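How to build a year-end songs playlist you'll still like in December

I've made one of these lists every year since my music lived on burned CDs, and I love it more each time. Start now, while there are still months of new music to come!

Step 1: Dump everything in one place

Open a blank playlist and throw in every new song you've saved since New Year's. Mine is sitting at 700 tracks, and that's fine. Don't judge anything yet.
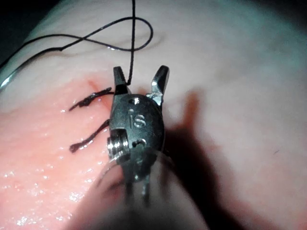 Step 2: Cut down to 100

Put the whole thing on shuffle while you cook or walk the dog. If your finger drifts toward skip, delete the song. I lost half the Medeck album this way, but the Flamine single I'd forgotten (the one with the handclaps) shot right back up to favourite status.

Keep to one or two songs per artist. It hurts, and it makes for a much better listen. 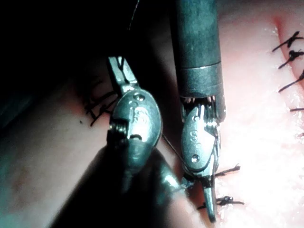
If you truly can't choose between two, play them back to back on a different day, at the same volume, and go with the one you hum afterward. Live versions and remixes count as the same song, sorry.

Step 3: Work on the order

Sequencing is my favourite part. Open with something that moves, save the slow ones for the middle, and never put two long fade-outs together. I turn on a crossfade of 2 seconds and listen only to the joins. Think of each join as a stitch in that line of sutures on the pink pad: you work along it one at a time. Wi into Dikach took me an entire evening and I'd happily do it again.

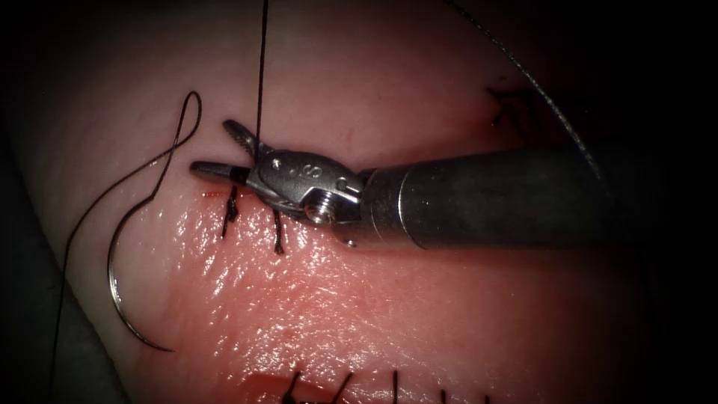 Sharing the list is easy once the order is set. Make the playlist public, copy the link and write a line or two about your top picks. Small labels will sometimes pull a song without warning, so keep a plain text copy of the titles too. I go through my copy the way the needle driver in the photo goes at its sutures, tip first from one side, starting at the last track and heading for the opener. Then hit post and go bug your friends for theirs!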